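Section 4. Opening the Drenby Spiral Slide to Riders

Read this section before the first ride of each day. The slide must already be anchored and inspected as described in Section 3.

4.1 Morning check

1. Switch on the tube lights from the panel at the top platform.
2. Walk the exit mat and press down on each corner. The mat must lie flat against the lip of the slide.
3. Run your hand along every joint you can reach. Report any raised edge to the mall office and keep the slide closed.
4. Send the weighted test sack down twice. It should come to rest on the mat.

Caution: Do not use a staff member in place of the test sack.

4.2 Sending riders

1. Check height at the gate. The minimum is 43 inches.
2. Hand out a Cudden riding mat and have the rider sit with both feet inside the pocket.
3. Wait for the green light before you release the rider. The exit attendant controls this light.
4. Allow one rider at a time. Two people may never share a mat.

Note: Loose shoes, scarves and bags stay in the bins at the gate - this includes phones on neck straps.

4.3 Stopping the ride

1. Press the red button at either platform.
2. Close the gate and call the other attendant by radio.
3. Do not reopen until both attendants have confirmed that the tube is clear.

Caution: Never climb up the tube from the exit end.

4.4 Mat care

Wipe the mats after closing and hang them by the loop. Replace the full set after 50 days of use.
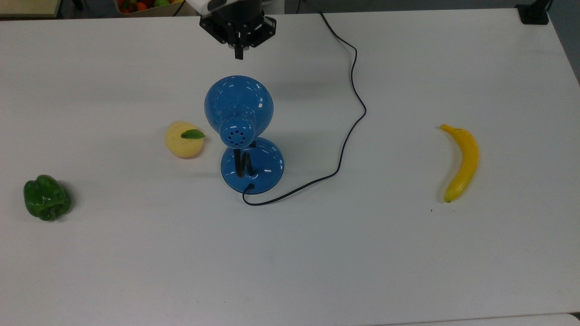
Milagros Quiambao at the Macapagal site writes that her crew moved the mat change to Thursday mornings, before the gates open, and that riders come off the last turn more evenly when all the mats are the same age. Sites that follow her schedule should still log each change in the Bunumden service book.

Go on to Section 5 for closing and overnight lockup.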